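Can a robot tidy your bathroom cabinet yet?

Posted 3/15/24

I went along to the Stallow lab in Prestport this week because I wanted an answer to one question – when can I stop picking up after my own family? The short version is not this year. The longer version is a bit more cheerful.

The job they're working on is about as dull as chores get. Small bottles and vials, two plastic bins, and an arm that has to get hold of things without squashing or dropping them.
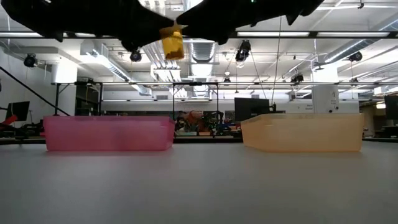

I do this sort of thing at home half asleep, with a toothbrush in my mouth. For a machine it's a pile of little decisions, and see-through plastic makes it harder (ask anyone who has lost a contact lens case). Lerato Nel told me the team has logged 2865 practice grabs so far and wants 3000 before they change anything. Small round things that roll are still her least favourite.
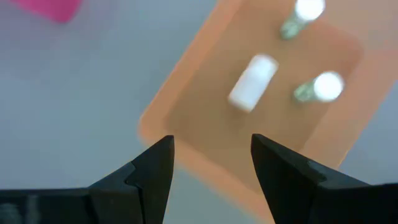 Adeel Mengal reckons shops will get there well before homes do, as a stockroom shelf stays put and a kitchen bench never looks the same colour or shape two mornings running. He'd give it about 18 months for simple sorting behind a pharmacy counter, and he wouldn't put a date on the dishes at all.

I asked what it would cost me to have one at home and got a big laugh – fair enough. The next round of tests starts in May, with mixed bathroom clutter, and I've offered them my top drawer. 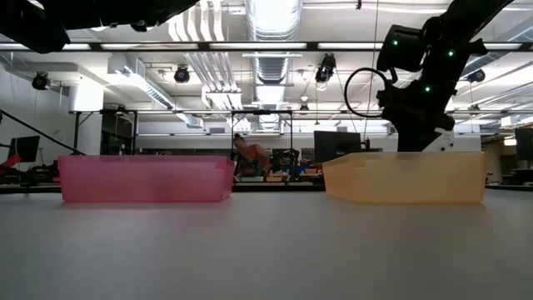

The work area at the Stallow lab, Prestport, with the pink and yellow-orange bins on the table.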